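The Wagon Gets New Shoes (Sort Of)

I have been putting off the floor of our old Derkley wagon for so long that my daughter stopped calling it a floor. She called it "the carpet situation," and she was right to. Six winters of road salt, one tipped-over tub of potato salad and a dog who believes every puddle is there for him personally had turned the driver's side into something I didn't like to put my good shoes on.

So this September I finally gave in and ordered a set of fitted liners, the deep kind with a lip all the way around. I'd been getting by with the universal ones from the discount bin, the ones you trim with kitchen scissors, and I want to say in my own defense that I trimmed them very carefully. They still slid. Every time I braked, the mat crept up toward the pedals like it had an appointment there, and I'd have to fish it back with my heel at the next red light. Please don't drive like that. I did it for years and I feel a bit sick thinking about it now.

My neighbor Bujar Georgiou was the one who talked me into the fitted set. He drives an even older car than mine and you could eat lunch off the floor of it. He told me to look at two makers, Nistira and Grornberg, and to check whether the mats came with the right clips for my year, which I wouldn't have thought of in a hundred years. The Grornberg ones were nicer to look at, with a sort of ribbed pattern, but they only had them in tan, and I have met my dog. Nistira it was, in black.

They came on a Friday, rolled up in a long carton, and smelled so strongly of rubber that I left them on the back porch overnight with bricks on the corners. The little leaflet says to let them lie flat in a warm spot before you fit them, and I'd second that. The one I was impatient with (the rear passenger side, if you must know) had a curl in it for days.

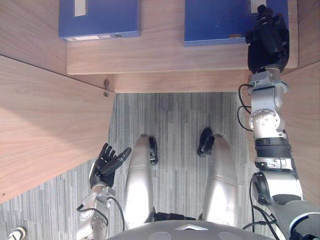
Before anything new went in, I had to get the old stuff out, and oh my goodness, the things that live under a car seat! Hair ties, a library card I had already paid to replace, enough french fries to feed a modest seagull. I vacuumed it all, then went over the carpet with a stiff brush and warm water with a splash of white vinegar in it, working on a small patch at a time and blotting it up with old towels. The salt lines took three rounds. The potato salad spot is still faintly there if you know where to look, and I do, but it's going to be covered now, so I've made my peace with it.

Let the carpet dry all the way before you cover it. I left the windows cracked and a fan running on the garage side for most of the weekend. Kyrylo Kovalchuk, who has done my oil changes at Lytvynenko since before I was married, once showed me what the carpet looks like under a mat that was put down damp, and I have never forgotten it.

The fitting itself was almost a letdown. The driver's side clicks onto two posts that were already in the floor, hiding under a flap of carpet I had never once lifted. Give it a good tug afterward and then work all the pedals with the engine off to be sure nothing catches. The front passenger one just drops in. The back ones are joined over the hump in the middle, and you'll want to slide the front seats all the way forward first or you will be lying across the console saying words, as I was.

I've had them in through one very muddy soccer practice so far, and all I did was lift them out and hose them off in the driveway. The cargo area is next, once I work out where the emergency blanket and all those grocery bags are supposed to go. Bujar has opinions about cargo liners too, and I'm having him over for coffee to hear them.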